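Notebook, 11 November 2021
Mug tree, second version – notes on stand and enamelware
K. Khan, with additions from Fathima Munshi

Carried on from the page on the first stand, which tipped with three mugs on one side. The new one has the same upright and a heavier base. Target is unchanged: it should stay put with every peg loaded, and with all the load on one side, and a mug should come off without the pole being held.

Stand as it is now. Single round upright in natural wood, set into a round flat black base. Six pegs, angled upward, at different heights and pointing in different directions. The stagger is deliberate. On the first version the pegs were in facing pairs and the mugs knocked each other when one was lifted out. Enamel chips at the rim before anywhere else, so rim contact is the thing to design out.

Mugs. Enamel, camping pattern, from the Girkex box. The blank weighs 121 g on the bench scale, average of 9. Black rim. The inside of the blue-handled one is a pale grey-blue and shows tea stain quickly, going by the pair in the kitchen. Handle section is round and fairly fat, so peg diameter has more effect than I allowed for in the drawing. Too thick and the handle binds at the shoulder. Too thin and the mug swings.

Peg angle. Ranasinghe's drawing gives one angle for all six. Fathima thinks the top peg could be steeper than the others, as it is the one people reach for first and pull at carelessly. Agreed to try it on the next pole and leave this one alone.

Table. Light wood top, strong grain, one darker knot-like patch. The base sits flat on it anywhere I have tried. Slides a little if pushed at the rim of the disc, does not rock. Felt would stop the sliding but Isska want the underside left plain for now. Ask again in December.
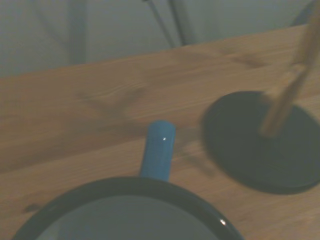
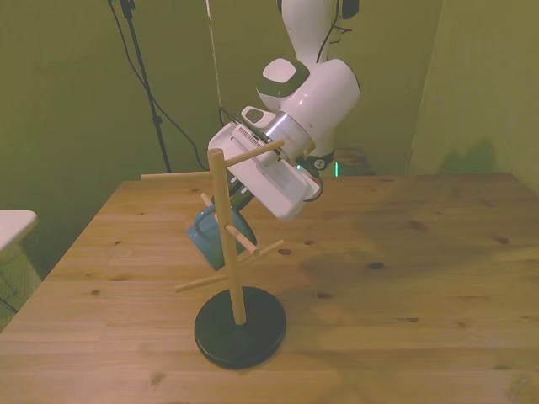 Enamel mug on the table top (first); stand with a blue mug hung on it (second).

Side load. Three mugs on adjacent pegs, other side bare. Base stayed down. Added water to the outermost mug, hung as straight as it would go, until it spilled. Base still down. This is a harsher case than anything in a kitchen and I am happy to stop there.

Removal. Lifting up and out along the peg is clean. Pulling straight out is not: the handle catches on the peg end and the pole takes the load sideways. No movement at the joint between pole and base so far, but it is only glued and I would like a screw from below as well.

Clearance under the lowest peg is 98 mm to the top of the base. Enough for this mug. The taller Nivilari one would touch, so either the peg goes up or we say in the leaflet which sizes fit. F.M. prefers moving the peg. I prefer the leaflet, as moving it brings back the rim contact with the mug above.

Finish. Pole is still bare. One coat of oil on an offcut darkened it more than expected and raised the grain. Second offcut sanded between coats – better, still a shade dark. Leave bare until the peg positions are settled.

To do:
Cut new pole with steeper top peg (K.K.)
Pilot hole and screw through base, countersunk so the disc still sits flat
Find out from Girkex whether the handle section is the same on the larger mug
Check rims of all mugs used today for chips, mark any found with tape
Return the bench scale to the other room

F.M. adds: the peg ends want rounding over a bit more. Two of them have a sharp edge that can be felt with a thumb, and that edge will go through enamel in time.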